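# Setting up a tilted bin rack on a steel cart (and whether you should bother)

*29 Mar 2020*

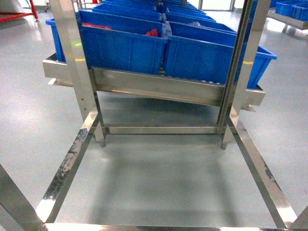 Most advice on bin racks comes from people who sell bin racks, so it tends to go easy on the parts that annoy you later. I've put together three of these at Coltness and taken one apart again, and I'm still not convinced that every packing bench needs one. If you pick from the same parts all day, a tilted tray is worth the trouble. If you reach for a part twice a week, use a shelf.

## Before you buy anything

Tomholm lists its stainless cart kit with a tray load of 187 kg. I wouldn't go near that. A load figure on a product page usually assumes the weight is spread evenly and the tray is level, and yours will be neither. Weigh a full bin of your heaviest part on a bathroom scale, multiply by the number of bins you plan to use, and stop if the answer makes you nervous.

Check the floor too. A smooth epoxy floor is nice to sweep and still may not be flat. Ours has a dip near the drain that you can't see and a level finds in two seconds.

You'll need:

- the cart frame, uprights and tray
- open-topped plastic bins, all from the same maker
- a spirit level, at least as long as your forearm
- two wrenches that fit the feet (the one in the kit is junk)
- masking tape and a marker
- a soft cloth

## Step 1: Build the base and square it

Bolt the base rails together finger-tight. Measure both diagonals, corner to corner. They should match. The kit instructions tell you to tighten everything first and then check, and I can't think why, because you'll only have to loosen it all again.

Once the diagonals agree, tighten opposite corners a bit at a time.

Expect scuffs. Polished steel marks as soon as you look at it, and the sprays that promise to prevent this did nothing for us. Wipe off what wipes off and leave the rest alone.

## Step 2: Set the feet

Screw every foot in all the way, then back each one out three turns. That leaves room to go up or down. Stand the uprights where they'll live, lay the level across the low crossbar, and adjust one side only until the bubble sits in the middle. Then do front to back.

Don't fiddle with all the feet at once. You'll chase the bubble for an hour and end up with a rack that rocks. When it's steady, run the lock nuts down tight. Check them again after a week of use – ours had worked loose by then, whatever the leaflet says about vibration.

## Step 3: Pick a tilt

This is where the confident advice gets thick. You'll read that one particular angle is correct. I've tried a few and the right one depends on what's in the bins.

Start shallow. Put one full bin on the tray and pull a few parts out the way you would on a busy day, without being careful. If you have to bend your wrist over the front wall to reach the bottom, tip the tray forward a notch. If parts spill over the lip, go back one. Small slippery things like washers want less tilt than you'd guess, and bagged parts can take more.

Keep a hand on the tray while you change the angle. It's heavier than it looks.

## Step 4: Load the bins

Fill the bins off the rack and then lift them on. Big bins go toward the front, where the weight is easier to handle and you aren't reaching over anything. Leave a finger's width between neighbors so you can get one out without dragging the next one with it.

Mixed bins are a false economy. I bought some Lirnedby ones to fill out a row and they were just enough wider to jam.

Label with tape for the first couple of weeks. You will move things, and printed labels that have been peeled off twice look terrible and stick to nothing.

## Step 5: Try it, then change it

Work from the rack for a few days before you call it done. In January I set one up in what I thought was a sensible order, by part number, and it was useless. The two parts we use most were at opposite ends. Now they sit side by side and the numbers are all out of sequence.

## Does it save time?

The claim I keep seeing is 1000 picks an hour. We've never come close. On our best full day we logged 3337 picks, and that included a lot of standing still waiting for boxes. The rack did cut down on stooping, and I'd buy it again for that alone, though probably secondhand.

If yours wobbles after all this, go back to Step 2 before you blame the tray.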